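Study Skills for the First Year, Handout 4
Getting your pencil case and bag in order
Notes by Hamish Cosgrove, Pultum Learning Center

Welcome back, everyone, and thank you for being so patient last time when we ran over and never got to the stationery part. I promised I would write it up, so that's what these pages are. Some of you will feel you are too old for a handout on pencil cases. I felt the same way when my colleague Wissam Nassar first suggested it, and then I went home and found 13 pens in my own bag, of which four wrote.

1. Take everything out
Lay your backpack on its side on the table, well over to the left if you are right-handed, and leave the middle clear for the case. Put down a mat or an old cloth behind it, so that pens don't roll off the back, and tip everything out there. Unzip the case all the way and open it flat. Feel along the seams and inside any netting, where short pencils and eraser crumbs love to hide. 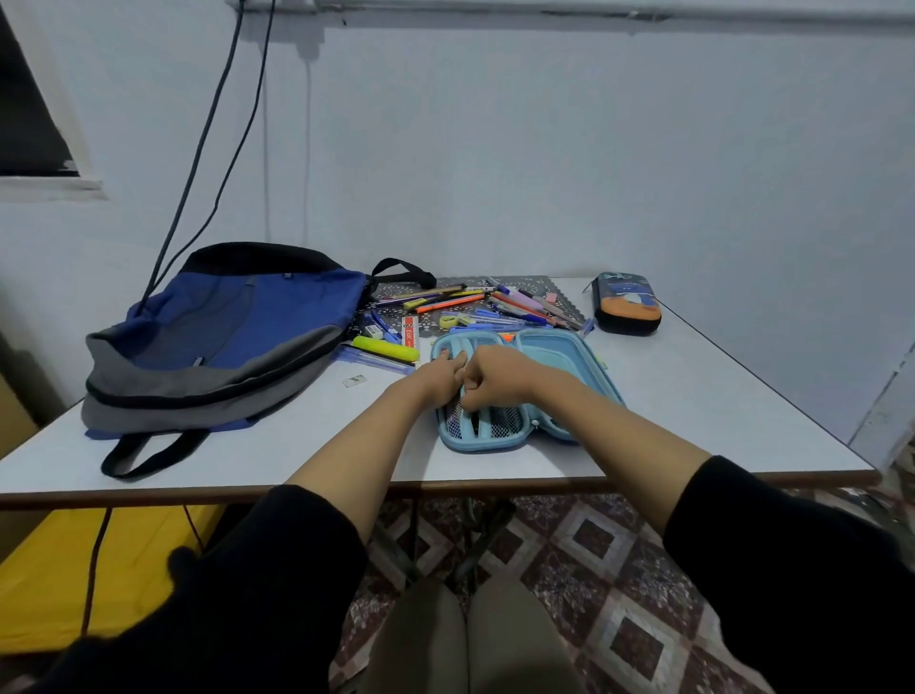
Don't start putting things back yet! I know how tempting it is (I do it myself, every single time), but you'll only end up with the same muddle in a slightly different order. Give yourself a few minutes to try each pen on scrap paper. Anything that skips or scratches goes to one side, and you can decide about refills later.

2. Sort by how often you reach for it
Make little heaps. Things you use in every class go in one: a pen you like, a spare, a pencil, an eraser. Highlighters make a second heap, and colored pencils and felt-tips a third. Rulers are awkward, so check that yours really fits before you get attached to the idea of carrying it.

3. Put it back
Everyday things go in first, on whichever side you open toward you. If your case has an elastic strap, keep it for the pens you would be sorry to lose. Colors can share the other side, or live in a second case if you have as many as my niece does.

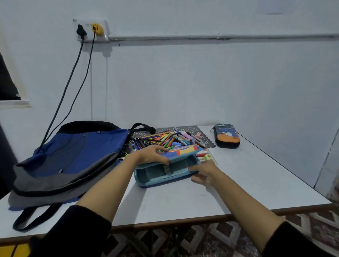 Fig. 2. Light-blue case open on the table, with the pens and markers on the mat behind it and a second case, closed, to the right.

4. Before next class
Please do your own case at home, it shouldn't take more than a cup of tea's worth of time. Then write up to 200 words on what you kept, what you left out, and whether anything surprised you. Handwritten is fine, and so is pencil. Wissam will collect them at the start of class, and we'll move on to binders and loose paper, so bring whatever is at the bottom of your bag.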